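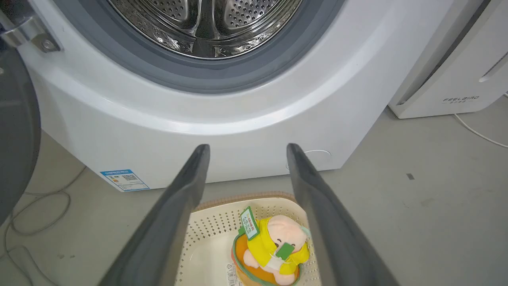
Wrist camera view, with the toy in the basket and the washer door open.

I've had the Drurkik teaching kit for a few weeks now and I keep getting asked if it's worth the money, so let's do this properly. The short version is yes, if you like fiddling, and maybe wait a bit if you don't!

What you get is a pair of long gray fingers, a small camera for the wrist, and a hand controller that you hold while the arm copies you. You do the chore yourself through the arm, over and over, and the software (it's called Cikora) learns from your runs. My chore is laundry. Pick the thing out of the basket, put it in the drum, let go, back off. I've been using a plush pig in a yellow hood because it's squishy and bright and I can find it on the screen right away.

The controller is the best part. It's light, it follows small movements nicely, and I got the hang of it in one evening. The fingers are long enough to reach well into the drum without banging the wrist on the door — I was worried about that with a front loader.

Now the grumbles. There's no feel in the controller at all, so you're judging your grip by eye, and my first Sunday was mostly me squeezing too early and closing on air. I recorded 124 runs and kept 105 of them. 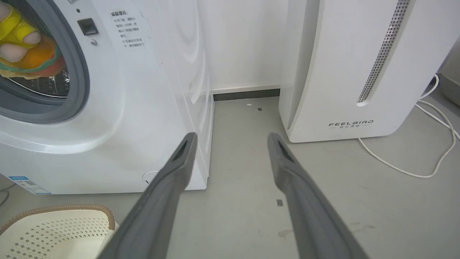 Deleting the bad ones is slow too. You have to open each run, wait for it to load, then confirm twice. Please, Drurkik, give us a checkbox! The manual suggests 2,000 runs for a chore with soft stuff in it, and I can't see myself getting there with that menu.

One tip if you buy it: move the basket between runs. I left mine in the same spot for the whole first batch, and the arm got very good at reaching for that spot whether the basket was there or not. Once I started shuffling things around, it got a lot less stubborn.

I ordered from Mornetport and the box came well packed, though the power lead is shorter than I'd like. Four stars from me. I'm trying socks next, and I expect to complain about those as well.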